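Remanufactured drum for a Groleo laser, gray band on every page

Posted by Harish Chowdary, June 1, 2023

Installed a remanufactured Kasten drum. After 329 pages there is a gray band down the left margin. Toner cartridge is OEM. I ran the cleaning cycle 4 times and the band did not change.

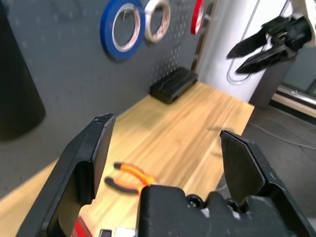
Counter was reset at install. Density is set to 2, fuser is original.

rhodri_g
Corona wire. Slide the green tab back and forth 5 times and park it at the home mark.

g.rustad
Disagree. A dirty wire gives a dark, narrow line. A wide gray band is a worn wiper blade, and rebuilders often reuse those. Return the drum.

rhodri_g
I have seen both from the wire. Cleaning it costs nothing.

Harish Chowdary
Tab was at home. Cleaned anyway, same band. Requesting an exchange.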